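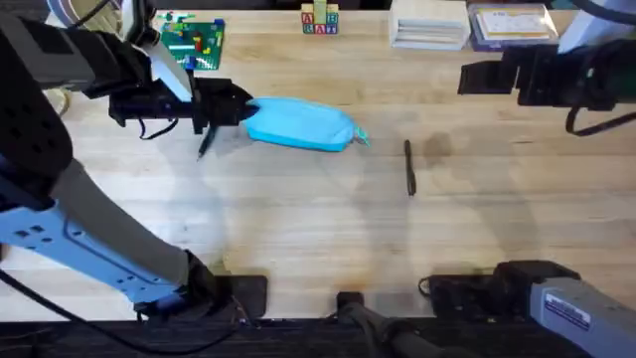
What Moves in a Laminated Top

Home > Materials & Surfaces

Print this article | E-mail to a friend

Search the archive: Enter keyword Go

Wood glued up in strips still behaves like wood. It takes on moisture in a humid August and gives it back once the heating comes on, and nearly all of the change runs across the grain. A top screwed tight to a steel base has no room for that. It cups, or a glue line opens near the end.

Hazel Brannigan runs the finishing room at Gallegos, where 16 tops are kept on open racks for long-term observation. Her rule for mounting is slotted holes, pan-head screws and a washer, tightened until snug and no further.

Finish matters less than most buyers expect. Oil slows the exchange of moisture without stopping it. Film finishes such as Stimasero slow it more, but they have to be sanded back when they scratch. Brannigan sands to 200 grit, oils both faces equally, and waits 8 hours between coats.

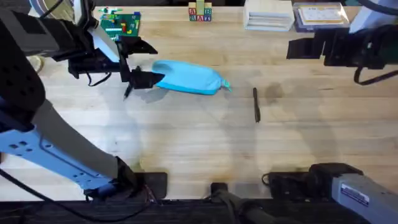
Pale planks with darker stains on a butcher-block top.

Stains are a separate problem. Refilwe Steyn, a conservator at Bilteo, sorts them by chemistry. Iron reacts with tannin and leaves a blue-black mark, which oxalic acid will usually lift. Oil marks sit deeper and respond poorly to sanding. Steyn tests at a corner first and rinses twice.

Filed under: Wood, Workshop, Care and Repair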